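**供媒体即时发布**

Dimholm,2021年5月4日,星期二

# Varnard出版社推出《愿意的爪子》中文版:教家里的狗安心接受剪指甲、刷牙和看兽医

Varnard出版社今天宣布,宠物训练手册《愿意的爪子》的简体中文版开始接受预订,印刷本将在8月送到读者手中。本书由Haugland犬类训练学校的教学小组编写,内容是日常护理:怎样让一只狗学会安静地站着或者躺着,让人检查它的耳朵、牙齿、脚和皮肤,并且在它不想继续的时候,有一个清楚的办法告诉主人。

很多养狗的人都认识这样的晚上。指甲剪刚从抽屉里拿出来,狗已经到了沙发后面。一个人抱住,另一个人剪,剪了两个指甲,大家都累了,剩下的指甲等到下一个星期。下一个星期的情况往往更难一些,狗记得上一次的事情。Haugland学校在课程里遇到的家庭,大部分是在这个阶段才来求助的。

《愿意的爪子》从更早的地方开始。书的前三章里没有剪刀,也没有牙刷。狗先学习把下巴放在一条叠好的毛巾上,并且保持几秒钟。下巴在毛巾上,意思是“可以继续”;下巴离开毛巾,主人就把手收回来,等它自己回来。这个规则很简单,可是人遵守它比狗遵守它难得多,所以书里有不少文字是写给人的手和人的耐心的。

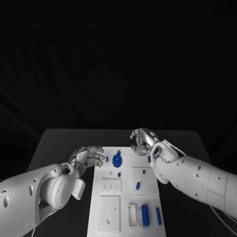 全书一共16章,包括50个练习。每个练习占两页,左边写准备和步骤,右边写常见的问题以及退回到哪一步。练习的时间都很短,多数在两分钟以内,可以放在早饭以前,或者散步回来擦脚的时候做。编写小组特别请读者不要把几个练习连在一起做完。狗在第一次成功以后还愿意再来,这时候停下是最好的。

## 从训练课的笔记到一本书

本书的材料来自Haugland学校在Dimholm的“护理课”。这门课最初只是幼犬班最后的一个附加小时,后来因为报名的人多,成为单独的课程。到去年年底为止,参加过这门课的狗有697只,其中有幼犬,也有相当老的狗,还有一些从收容所来的、不喜欢被人碰脚的狗。教师们每次课后写下简短的笔记,记录哪一个步骤太大,哪一种零食太香而使狗不能思考,哪一句说明被主人理解错了。

在原版书印刷以前,编写小组请44个家庭在家里试用草稿,没有教师在旁边。这些家庭的意见改变了书的不少部分。例如,草稿里刷牙的练习从牙刷开始,试用的家庭觉得太快,现在的版本从手指轻轻碰嘴唇开始,牙刷到第五步才出现。洗澡的一章原来放在书的前面,现在移到后面,放在“湿毛巾”和“水的声音”两个练习以后。

“我们原来以为,读者最需要的是更多的步骤图,”Haugland教学小组在中文版的前言里写道,“可是试用的家庭告诉我们,他们最需要知道的是什么时候应该停。所以现在每一个练习都有一段关于停下来的话。”
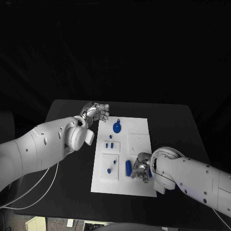 中文版的翻译工作用了一年多的时间。Varnard的中文编辑部说,最费时间的是口令。原版里的口令是很短的词,直接翻译成中文以后,有几个听起来太相似,狗在厨房有噪音的时候可能分不清。编辑部和Haugland的教师商量以后,为中文版另外选择了一组口令,声调和开头的音都不相同。书后面有一张表,读者也可以在表里填自己家里习惯的词,方言也没有问题,只要全家人用同一个词。

另外一处改动是关于空间的。原版的练习有时候假定读者有院子或者车库,中文版增加了在公寓里练习的建议,包括怎样在小的浴室里安排垫子的位置,使狗总是可以自己走出去,以及怎样在电梯里和楼道里练习擦脚。关于长毛狗梳理的一章也比原版长,增加了耳朵后面和腿内侧打结的毛怎样处理。

## 书的主要内容

- **基础部分:** 下巴放在毛巾上、侧躺、站稳不动,以及主人应该怎样看懂狗的“不要”。舔嘴唇、转头、耳朵向后,这些小的信号都有文字说明。
- **脚和指甲:** 从拿起一只脚一秒钟开始,到剪完一个指甲。书里建议一天剪一个指甲,直到狗觉得这件事没有意思。
- **口腔、耳朵和眼睛:** 刷牙、看牙龈、滴耳药水和眼药水的准备。
- **梳毛和洗澡:** 按照毛的类型分开写。
- **去看兽医:** 上秤、戴嘴套、触摸腹部、在诊室里等待。
- **老年的狗:** 关节不舒服的狗应该采用什么姿势,哪些练习要缩短,哪些不要做。

嘴套的一节值得单独介绍。在很多家庭里,嘴套被看成是惩罚,或者是“坏狗”的标志。本书把它当作一件普通的用品来教,像胸背带一样。狗先从嘴套里面吃东西,过几天才扣上带子。一只习惯了嘴套的狗,受伤疼痛的时候可以更快得到检查,诊室里的人也比较放心。

编写小组也请读者注意本书的限度。《愿意的爪子》不能代替兽医的诊断。如果狗突然不让人碰某一个地方,而以前是可以的,应该先去检查身体,练习可以等。如果狗已经咬过人,或者在护理的时候吼叫得很厉害,书里的建议是先找一位有经验的训练师面对面地工作,然后再开始前面的几章。

## 关于零食和用品

书里的练习不需要特别的设备。一条毛巾、一块防滑的垫子、切得很小的零食,差不多就够了。零食的大小在书里有专门的一页,因为这是课堂上最常见的错误:太大的零食使狗忙着嚼,两分钟里只能练习很少的几次,而且晚饭也吃不下。对于食物过敏或者正在减重的狗,可以从一天的狗粮里拿出一部分来用。

为了配合中文版,Varnard与宠物用品公司Randus合作,制作了一种练习垫。垫子的一头有一个软的小枕头,给狗放下巴用,可以拆下来洗,有小号和大号两种尺寸。练习垫单独销售,不买垫子也可以完成书里所有的练习。

## 预订与活动

中文版现在可以通过Varnard的网上书店以及与其合作的书店预订。在8月以前预订的读者,会随书收到一张可以贴在冰箱上的练习记录表,全家人都能看到今天做过什么,避免狗在一个下午被三个人剪三次指甲。

8月书到货以后,Haugland学校将举办一次线上的中文讲座,由教学小组的教师示范基础部分的练习,并且回答读者的问题。讲座免费,有中文翻译,报名的办法会写在Varnard的网页上。请参加的人让自己的狗在旁边休息,不必在讲座的时候练习。教师们的经验是,一边看屏幕一边训练,狗和人都学得不好。

动物诊所、美容店和训练学校如果希望在自己的地方介绍本书,可以向Varnard申请一份样书和一张介绍“下巴放毛巾”练习的海报。海报的文字是中文,可以自由复印。

## 关于Varnard

Varnard是一家独立出版社,出版关于家养动物的照顾、训练和健康的书。它的读者主要是普通的养宠物家庭,也有诊所和学校使用它的书作为教材。

## 关于Haugland犬类训练学校

Haugland犬类训练学校设在Dimholm,开设幼犬班、护理课和为老年犬准备的小班课程。学校在所有的课程里使用奖励的方法,不使用让狗疼痛或者害怕的工具。

## 媒体联系

需要样书、封面文件、章节试读或者书面采访的媒体,请与Varnard出版社中文编辑部的新闻联系处联系。试读的章节可以选择“一天一个指甲”或者“嘴套是普通的用品”。转载试读章节时,请保留练习中关于停下来的那一段文字。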